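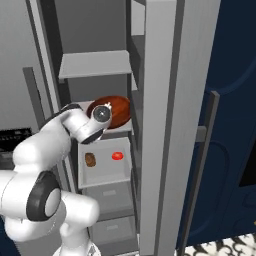 5 December 2023 – Toolmarks, bench 2

Plerkby padlocks, continued. The police have now sent everything they swept up after the break-ins at the Plerkby lock-ups, including a door hinge, a bag of what the label calls "metal bits" and a tent peg. The tent peg has its own exhibit number and its own signature chain, and is better documented than most of my working life. Logged it, photographed it, put it back in its bag.

The question as asked on the form: were the shackles cut with the bolt cutters taken from the van stopped outside Zemumbridge in April? The question as asked on the phone, twice, by the officer in the case: can you say yes by the end of the week? Told him I could say something by the end of the week.

Test cuts first. Started in lead sheet as usual, full length of both blades, moving along a little each time. The cutters are in poor shape, which is good for us and presumably bad for whoever had to use them. There is a chip on the lower blade near the pivot, and a run of dents further out where somebody has tried to cut something harder than the blades. Marked the faces A and B with paint pen on the outside of the jaws, well away from the edges. Danjuma marked the edges on a pair in the spring and has asked that we stop mentioning it. Noted.

15 test cuts in lead, all labelled by position. Then moved to copper rod, then to steel from a spare Wanyama padlock of the same pattern as the exhibits. The spare took two of us leaning on the handles. Guadalupe held the vice, I did the leaning, and the cut end went under the fume cupboard, where it stayed until we found the long tweezers. Found also: one glove, one biro, and the missing key to the old exhibit store, for which a replacement was paid for last month.

Comparison microscope after lunch. The stage on the left side is still creeping. If you focus, look away to write, and look back, you are in a slightly different place and briefly convinced that you have discovered something. I have put a ticket in. The previous ticket, also mine, was closed as "resolved by user".

Results so far, in the order I looked at them:

Exhibit 6 (shackle, one cut end). Good. Coarse ridges line up well with the test cut at position four, blade A, and the agreement carries on across the width of the face. The fine detail inside the coarse ridges agrees too. The gap left by the chip is where it should be. I went off, made tea, came back, realigned from scratch without looking at my notes, and got the same position. Happy with this one, subject to Danjuma looking at it blind.

Exhibit 19 (shackle, both cut ends). One end is rusted past use. It was found in a gutter, and looks it. The other end shows class agreement only: right kind of tool, right width of blade, nothing I would stand up in court and point at. Tried the soft cleaning, photographed before and after, no improvement. Writing it up as inconclusive. The officer will hear this as "yes, but shy", so the wording in the report needs to be dull and firm.

Exhibit 39 (hasp, bent, with marks). These were never made by bolt cutters. It has been levered, with something flat and narrow, and the marks slide as the hasp gives way. No lever has been submitted. The tent peg was presumably the hopeful candidate. I did look. The tent peg is innocent.

Silicone casts taken of all three, brown compound, new tube. The old tube had set solid in the drawer with the nozzle on, and has been thrown out along with a rather good cast of the inside of itself.

Software. Navier has been updated overnight, and the side-by-side view now opens with the two images swapped, exhibit on the right and test on the left. It doesn't tell you. Everything I saved before eleven was therefore captioned backwards. I have gone through the lot, corrected the captions, initialled each change and kept the originals in the audit folder. Anyone using it this week: check the serial in the corner of the image before you caption. I have set the default back on the bench 2 machine, but it forgets when you log out.

One thing for the case file. The statement from the lock-up owner says that the locks were "snapped with a hammer". No hammer damage on anything received. I don't doubt that he thinks so. He came down in the morning, saw broken locks and reached for a verb. But the local paper has printed it, and it will come up, so the report should say plainly that the two shackles were cut and the hasp was forced, and leave the hammer for counsel to enjoy.

Also: the bag of "metal bits" is swarf, a washer and part of a bicycle bell. Asked whether they want it back. They do.

To do
– Danjuma: blind check on exhibit 6, fresh alignment, no peeking at my position numbers
– Guadalupe: casts into the cabinet once cured, lids ON
– me: draft for exhibits 6 and 19, dull and firm
– me: ring the officer and ask if any pry bar or large screwdriver came out of the van
– stage ticket, again, with a video this time
– key to the old store now exists twice. One copy back on the hook, signed for

Left the cutters sealed in the exhibit cupboard, second shelf. Spare Wanyama remains are in the scrap tin, labelled as ours, so that they don't turn up in somebody's evidence.

Toolmarks bench notes | Contact: ask at the lab office | © Zemumbridge Forensic Workshop | Back to top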